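4.2. La prenda arrugada como punto de partida

Cuando empezamos a reunir material para este trabajo, allá por noviembre, teníamos la idea (un poco ingenua, lo reconocemos con cariño) de que lo interesante de doblar la ropa estaba en el doblado. Llevábamos meses leyendo manuales domésticos, comparando el pliegue en tercios con el pliegue en rollo y discutiendo en los pasillos si una manga debe ir hacia dentro antes o después de cerrar el cuerpo de la camiseta. Fue Hermine Pichler quien, al repasar las notas de las primeras visitas, se dio cuenta de que casi todas las dudas de las personas entrevistadas aparecían mucho antes, en ese momento en que la tela está todavía hecha un montón y hay que decidir por dónde cogerla.

De las 212 respuestas que recogimos en el cuestionario de hogares, 39 mencionaban de manera espontánea alguna forma de buscar la prenda dentro de la propia prenda: sacudirla, levantarla por un punto cualquiera y dejar que cuelgue, o ir siguiendo un borde con los dedos hasta dar con una costura. Nos llamó la atención lo parecidas que eran las palabras de unos y otros, aunque vivieran en barrios distintos y hubieran aprendido de madres, abuelas o compañeros de piso bien diferentes. «Primero tiro de algo y luego ya veo qué es», escribió una participante de Flornemano, y la frase acabó pegada en la puerta de nuestro despacho.

Llamamos aquí «alzado» a ese primer gesto: tomar la tela por un punto y subirla un poco, mientras el resto sigue apoyado en la mesa. La figura 3 muestra un alzado con una tela azul. Lo que nos interesa es la forma que toma el tejido, un pico parecido al de una tienda de campaña. Un pico así reparte las arrugas de otra manera y puede dejar a la vista bordes que en el montón quedaban escondidos. Natsumi Hayashi propuso distinguir entre el alzado corto, que apenas despega la tela, y el alzado completo, en el que toda la prenda queda colgando; hemos conservado la distinción en el resto del artículo, porque las personas entrevistadas la hacían también a su manera.

La superficie cuenta más de lo que habíamos supuesto. Sobre una cama, con la colcha puesta, la tela se agarra y el alzado corto arrastra consigo parte de lo que hay debajo; sobre una mesa lisa y despejada, en cambio, la prenda resbala y a menudo basta un tirón suave para abrirla. Yoon-hee Yeom, que creció doblando en el suelo y sigue prefiriéndolo, nos recordó con mucha paciencia que la altura importa tanto como el material, y que una mesa demasiado alta cansa los hombros antes de llegar al fondo del cesto. Recogimos sus observaciones en la pauta de visita y preguntamos desde entonces por ambas cosas.

Queda pendiente el caso de las prendas muy pequeñas, los calcetines sobre todo, en las que alzar y reconocer son casi un mismo gesto. A ellas dedicamos el apartado 4.3, con las notas que Ju-won Son tomó en la lavandería de Drilent.

Figura 3. Alzado corto de una tela azul arrugada sobre una mesa marrón.
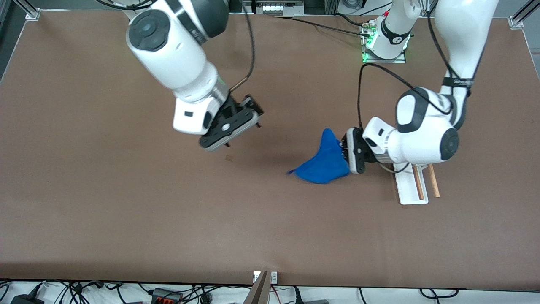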